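Sunday, late. Notes on the room treatment and the Duneo ribbon, for me and whoever has the bench next.

Picked up where Kanini left off. Her question was whether the dull top end on the vocal takes comes from the mic or the room. The Vasconcelos people say room, of course. They sell panels.

Setup: Duneo on the short stand, Telum preamp, gain at 30, no pad. Same monitor playing the same spoken passage every time, mic taped to a mark on the floor so I can't fool myself by nudging it. 6 takes bare, then 6 with absorption behind the mic. I threw out the first bare take, a truck went by.

There is a bump at 208 Hz in every single take, treated or not. That one is the room and I'd bet money on it, it moves when I move the speaker and stays put when I swap preamps. Above that I'm less sure of anything. The treated takes sound "warmer" to me, but I knew which ones they were, so that's worth nothing. Kanini listened blind from the hallway and picked the treated one about as often as a coin would.

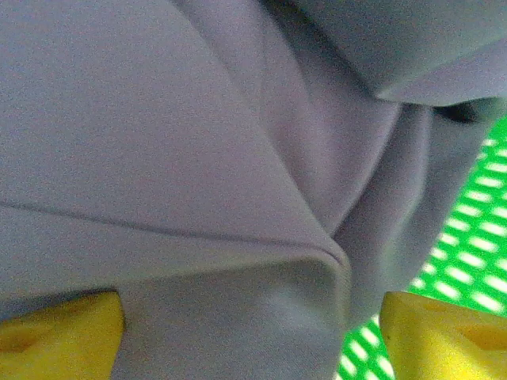

Absorption is where I think most of the advice falls apart. Everybody online says hang a blanket. What blanket? A thin one takes a bit off the very top and leaves the boxy stuff exactly where it was, so you end up with a recording that is boxy AND dull. Plain gray cloth folded over itself in layers, like that, ought to do more than the same cloth hung single, and I have read that it does, but I haven't seen a plot from anyone who wasn't selling something. Want to run it single, doubled, and doubled with an air gap behind, same passage, same mark on the floor.

Standix clip-on filter: tried it for two takes. It rattles. Tightened the thumbscrew, rattled at a different pitch. Back in its box.

On the mic itself. The sheet claims flat down to the low end, but the sheet also doesn't say at what distance, and a ribbon up close is never flat down there. At a hand's width it gets thick below 500 and the singer loves it, then the mix engineer has to carve it all back out. I'd like to see us stop calling that character.

Kanini thinks the ribbon is tired and wants it sent off. Maybe. But we have no recording of it from when it was new, so what would we compare to? I'm against paying for that until the dynamic has gone through the same passage on the same mark. If the dynamic is dull too then it's the room, or the monitor, or my ears.

To do:
Dynamic on the mark, bare room
Cloth test, three ways
Ask for the Telum's input impedance, the manual gives two different numbers
Find out who took the good XLR

Left the gain where it was. Please don't touch the tape.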